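Opinion
Workshop Practice

Sort before you store: the case for the shallow tray

By Folke Åberg
2026-03-13

Most small electrical workshops have a drawer cabinet, and most of those cabinets are wrong. I mean the wall unit with sixty clear plastic drawers, each holding one kind of part in theory and four in practice. I ran one for years. I now think the cabinet is the last stage of a process that many shops skip, and that the skipped stage deserves more bench space than it gets.

The stage is sorting. When a control panel is stripped, or a job comes back with a bag of surplus, the parts arrive mixed: pushbutton bodies, contact blocks, lamp holders, terminals, end stops. The usual response is to carry the bag to the cabinet and feed the drawers directly. This is slow, and it produces errors that stay hidden until the part is needed. A normally closed contact block in the normally open drawer can sit there from November to the following summer.

My position is that nothing should go from a bag to a drawer. It should go from a bag to a flat surface, from the surface to a shallow tray, and only then to storage.

The surface matters more than people allow. Bare steel and hard laminate are poor choices. Small cylindrical parts roll on them, and terminal screws bounce. A cloth cover fixes both problems at low cost. Plain woven fabric in a mid tone is adequate. White shows dirt and hides pale plastic bodies; black hides half the stock of any electrical supplier. Brown or tan works for nearly everything I handle. Pull it reasonably flat and leave it. A few wrinkles do no harm, though a fold deep enough to hold a ferrule should be smoothed out.

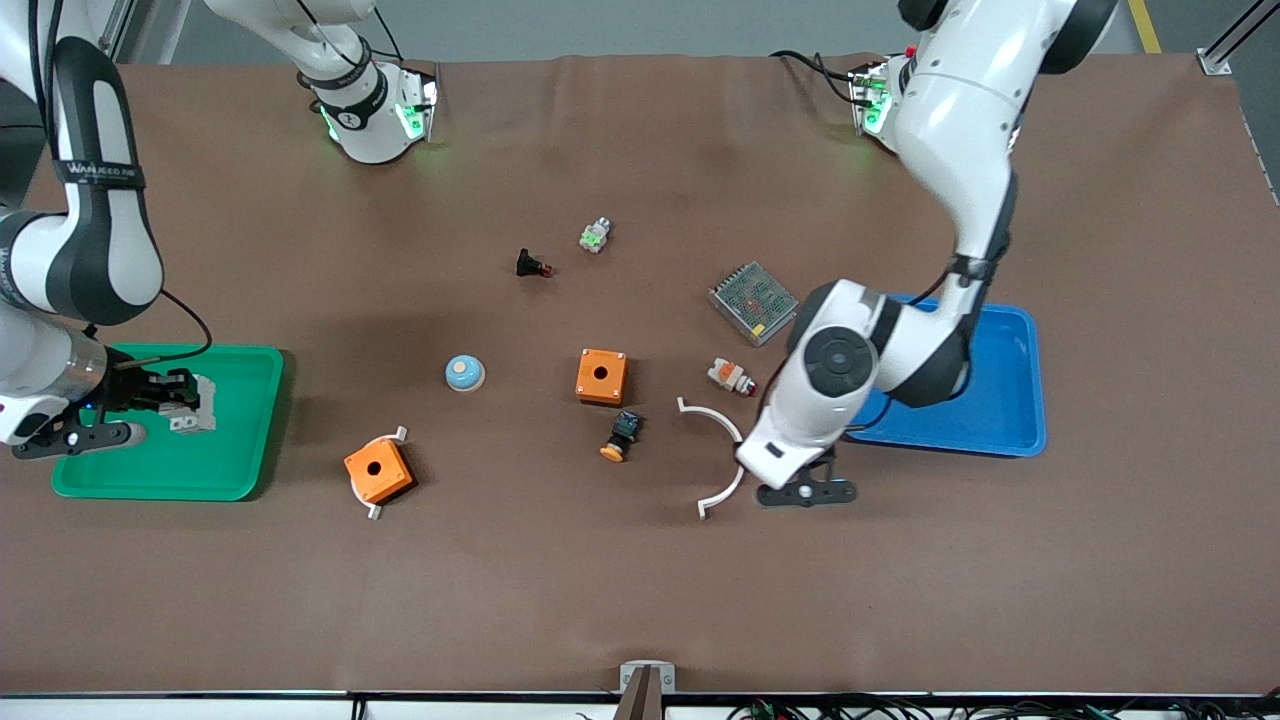 Trays are the second point, and here I disagree with Anitha Shetty, who managed stores at Skarnari when I was there and who favored deep bins. Her argument was capacity. A deep bin takes a whole job's worth of parts, so the operator never stops to empty it. I accept the arithmetic. The trouble is that a deep bin cannot be checked by eye. Once the second layer covers the first, the only way to verify the contents is to tip them out, and then the sort has been done twice.

A shallow tray with a raised rim shows every part it holds. A mistake is visible as soon as it lands, and the rim keeps parts from sliding off when the tray is moved. When the tray is full in a single layer, it goes to the cabinet and comes back empty. The limit is useful. It forces a check at a point where a check is cheap.

Color is the third point. Two trays of different colors are enough for most work. I assign one to parts that go back into stock and the other to parts that need a continuity test. The assignment should be fixed and written on the wall, because a color code that changes with the operator is worse than none. Some shops buy six colors and print a chart. At Nzioka the chart had seven rows and I never saw anyone consult it.

The objection I hear most is cost of labor. Silvana Batista put it to me plainly: a contact block is cheap, and paying someone to look at it twice is not. For bulk terminals she is right, and I throw mixed terminals away – the sorting time exceeds their value. For switch and lamp components she is wrong. Those are the parts that stop a job when the drawer turns out to hold the incorrect voltage. On our last strip-out at Graldale we recovered 126 usable pieces in one afternoon. Only a few were individually expensive, but several were on back order.

I would also keep the sorting bench separate from the assembly bench. Shared benches accumulate wire offcuts, and offcuts end up in trays. If there is no room for a second bench, a folding table with a cloth over it will do. Clear it at the end of the shift, shake the cloth out over a bin, and check the bin before emptying it. I have found fuses there more than once.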